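Praredthorpe site opens simulation room to visitors

December 25, 2025

Rostami held its winter open day at the Praredthorpe site, with a program built almost entirely around simulated manipulation. Visitors followed a single-arm block-handling task on the wall display while staff changed settings from the adjoining desk. The task runs in Sinier, the company's in-house simulator, in use at the site since October.

The exercise uses short colored bars and blocks on a white table. The arm has to approach, close on a piece and set it down again without disturbing the others – a modest job on paper, and a useful test of contact handling. 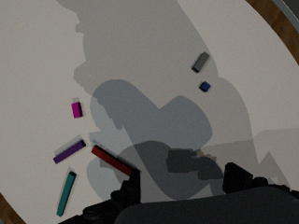

A simulated view from above the gripper, with the dark red bar at the left finger.

Nazanin Ahmadpour, who leads the simulation group, told visitors that each policy is run through 2,000 trials before it is considered for hardware. Block positions change between trials. So does the lighting, and the shadows of the arm are kept in the rendered views on purpose.
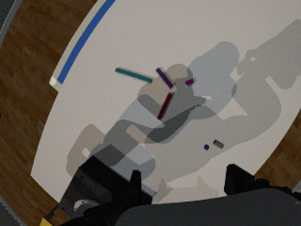 Most of the questions concerned speed. Ahmadpour said a full batch takes almost 7 hours on the current machines, and that contact calculations account for the larger part of it. A smaller batch of 200 trials is used for day-to-day checks. Failed grasps are stored with the joint log and replayed the next morning.

Bogdan Roman then covered the camera setup. The simulator produces a close view at the gripper and a wider view of the workspace, and the two are compared when a trial ends in a dropped or displaced piece. He said the wide view is mainly for engineers – the policy shown at the open day does not use it.
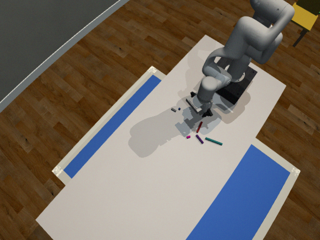

Next steps

Rostami plans to move the task to a physical arm at its Fullis workshop, using the same block set. Roman said the first comparison will cover grasp success and placement error only. Stacking has been left for a later phase. Slides from both talks can be requested from the Praredthorpe front desk.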